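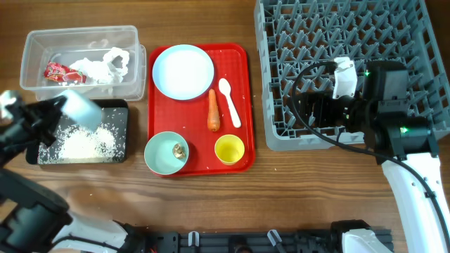 Photo: workshop notebook, Runlow table

12/08/2018

Rice day. Table set out as in the photo: clear container on the left, black tray with the rice, red tray in the middle with the tableware, gray dish rack on the right. Same order as the Hao sheet, except I moved the container up a bit and now its edge laps over the black tray. Leave it or fix it, but pick one and write it down.

Rice: weighed out 300 g from the Kudix bag. Too much for that tray. The pile in the middle is fine, but the thin part runs right out to the edges and then it's on the table. Grains in front of the tray and a trail over toward the red one. Swept twice this morning, still finding them in the grain of the wood. Try 40 g less next time, see if the scoop still has enough to bite into.

Black tray is good for seeing rice, bad for holding it. Surface too slick, grains skate. Skidevon catalog has one with a textured bottom, have not ordered. Want to try a damp cloth under it first -- not in it, UNDER it, the tray slides too.

Red tray: plate upper left, spoon next to it, carrot between, green bowl lower left with the mushroom in, yellow cup lower right. Raised rim does its job. Carrot is the problem peice, it rolls if you so much as bump the table. Laid it tip down toward the front edge, seems to sit better that way. Mushroom is small, gets lost against the side of the bowl. Bigger one if the store has them.

Cup is small for rice. Filled it level at the sink to check, 49 g, then tipped it back in the bag. OK for a portion, not OK if we want two scoops in it.

Clear container: white bag or tissue and the little red wrapper in there for now. That is the trash end until we get a real bin over here. Please dont put clean stuff in it. Was going to use it for the spare rice but it has no lid on and I am not chasing grains out of that too.

To do
-- vacuum table + floor before anyone sets a laptop down
-- wash bowl and cup after, dry in rack
-- tape marks for the red tray corners
-- lid for container, check the April box
-- rice: down to the last bag, some 3,000 g left

Plate stays where it is, tried it lower right and the cup had nowhere to go.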